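Folding Bay 2

The Tident arms were commissioned in January, one pair to a table. Each table was padded in grey cloth so that the fingers could press down without marking the tips. Ghislain Lapointe had folded shirts at that bench height for long enough that his hip knew where the edge was. He was given a stool, a screen and the title of cell attendant.

The procedure ran to 40 pages. A garment was dropped on the right of the table. The arms opened, pinched, lifted and laid it flat. If they failed, an amber line appeared on the screen and the attendant could wait, retry or intervene. Interventions were logged against the attendant.

Target output was 150 garments per shift. Cotton tees gave no trouble. Sports shirts did, particularly those from Prevska, whose fabric slid over itself and hid its own hem. Lapointe could find a hem by touch with his eyes on the clock. The arms had to look for it.

On the morning of the audit, the red shirt with the striped trim lay in a heap. One gripper was already at its right side. The other stood open over bare cloth. Lapointe put his hands on his knees. 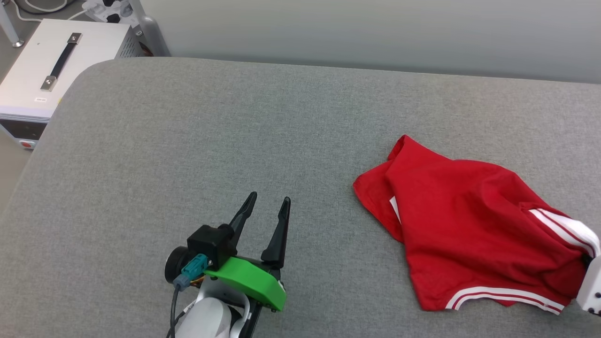 Retry

Xue, who had come up from Drillalov to do the audit, stood behind the stool with a tablet.

"What would you do?" she asked.

"Take the high fold and shake it once."

"It can't shake."

"No."

She wrote that down. The screen showed amber. He pressed retry, and the open fingers moved across, closed on nothing and withdrew. He pressed it again. The third attempt caught a sleeve and turned the shirt over, collar down, in a worse heap than before.

"You can intervene," Xue said.

"It goes against me."

"Who told you that?"

He found the page in the binder and held it up for her. She read it twice, then photographed it.

Lapointe stopped the cell, waited for the light and reached in. The fold took him four seconds. He put the shirt on the stack, restarted the arms and entered the reason code, 816, operator preference. There was no code for the other thing.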